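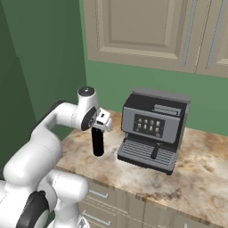 Re: [oldhouse-kitchens] Sealing stone: how often, really?

Jacobus Modise wrote in October:

> The Didik leaflet says to seal the counter every 2 months. The man at
> Viltier says every 2 years. My sister-in-law says never, and hers looks
> better than mine. I paid 270 dollars for a sealing kit that smells like
> a gas station and I would like to know whether I am a fool.

Jacobus,

I can't rule on the last part, but you have company. I sealed mine on the leaflet schedule for as long as I could stand it, then quit when the Didik can ran out, and the stone has gone on being stone.

What I do now is the water test. Put a spoonful of water on the counter before breakfast and go read the paper. If it's still beading when you get back, leave the thing alone. If there's a dark spot, seal that stretch and let the rest be. My dark spots are always near the sink and the kettle, where I do all my spilling.

As for cleaning, dish soap and a rag. I had a bottle of Triantafyllou stone wash once and it worked exactly like dish soap, at a price. Keep lemon off it. I have a pale ring from a margarita evening in the Eltitz house, and I've stopped apologizing to guests for it.

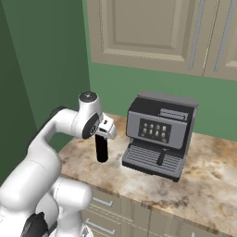

Render, black cylinder in the gripper

The other thing is the back edge. People fuss over the middle of the slab and let the caulk at the wall go to pieces, then wonder why the cabinet underneath smells like a boathouse. Run a finger along it. If it crumbles, dig it out and redo it before you spend another dime on sealer.

And don't return the kit. They'll charge you 83 dollars for restocking, I've tried. Open a window and use it on the garage floor.

Does anyone still have the old thread on soapstone and mineral oil? The archive search gives me 2952 hits and most of them are about faucets.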